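A Small Hall Tunes Up for Its Fourth Season

The Gratel Early Music Series opens again this fall with five programs, four of them in the old grain exchange on Flindard Street. The building seats 273. For a lute or a clavichord that is close to the limit, and the series has never tried to sell more chairs than the room can bear.

This year the center of the schedule is the viol consort. Two evenings are given to English fantasias in four and five parts, music written for people to play at home after supper. The Backlund Consort will sit in a circle in the middle of the floor, with the audience on all sides. They tried the arrangement in April at a single free concert and kept it. 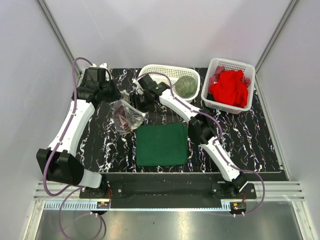 Two white robot arms over a marble-patterned black worktable.

Gut strings are the main expense. They go flat in damp weather and break in dry weather, and a full set for a bass viol lasts a few months under heavy playing. The series now sets aside $2,000 a year for strings and another $1,000 for tuning and moving the harpsichord, a two-manual instrument after a French model.

Pitch is the other standing argument. The winds in the November program play at 415, the organ in the church is fixed at 440, and the organist will transpose down a half step for the whole second half. 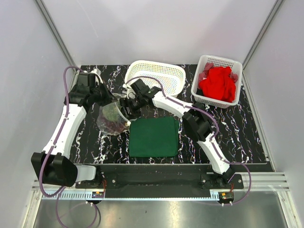

That November concert is the only one away from the exchange. It moves to the Gendine chapel for a set of funeral motets and a short organ mass, with 12 singers and no conductor. The chapel has a long echo, and the slower tempos chosen in rehearsal reflect it.

Season tickets are $77 and cover all five programs. Single seats go on sale two weeks before each date, and students pay half at the door. Doors open 40 minutes early for anyone who wants to hear the tuning.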